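Bakilana – Kleinanzeigen aus dem Haushalt, Version 2

Stand: Februar 2022

Bakilana ist eine Sammlung von 3331 deutschsprachigen Kleinanzeigen, in denen Leute Dinge aus Küche, Bad und Keller loswerden wollen. Wer Literatur sucht, ist falsch. Wer wissen will, wie viele Schreibweisen es für »Verhandlungsbasis« gibt, bleibt bitte hier.

Inhalt

anzeigen.csv enthält Titel, Text, Preis und Kategorie, Trennzeichen ist das Semikolon. Leider verwenden auch die Verkäufer gern Semikolons, meist dort, wo keins hingehört. Textfelder stehen deshalb in Anführungszeichen.

pruefung.csv enthält 474 Anzeigen, die zweimal von Hand kategorisiert wurden. In etwa 50 Fällen gab es Streit, überwiegend über die Grenze zwischen »Aufbewahrung« und »Deko«. Beide Urteile stehen drin.

Herkunft

Die Texte stammen vom Anzeigenbrett Andside und wurden mit Zustimmung der Verfasser übernommen. Telefonnummern und Adressen sind entfernt, Ausrufezeichen nicht.

Bekannte Schwächen

Das Preisfeld ist ein Textfeld und wird es bleiben. »VB«, »gegen Kuchen« und »machen Sie mal« lassen sich schlecht mitteln. Die Kategorie »Sonstiges« ist die größte – wir haben versucht, sie zu verkleinern, und sie ist dabei gewachsen.

Kategorie »Aufbewahrung«

Umfasst Dosen, Kisten, Eimer und Behälter aller Art, auch solche mit Gesicht.

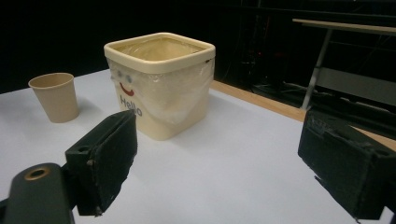
Hanne Hirvonen schreibt zu Version 1, »Brotkasten« sei dort mal Küche, mal Aufbewahrung, und ob das Absicht sei. War es nicht. Seit Version 2 gehört der Brotkasten in die Küche, der Schuhkarton bleibt, wo er war.

Lizenz und Kontakt

CC BY 4.0. Korrekturen an Gunther Oltmanns, bitte mit Zeilennummer.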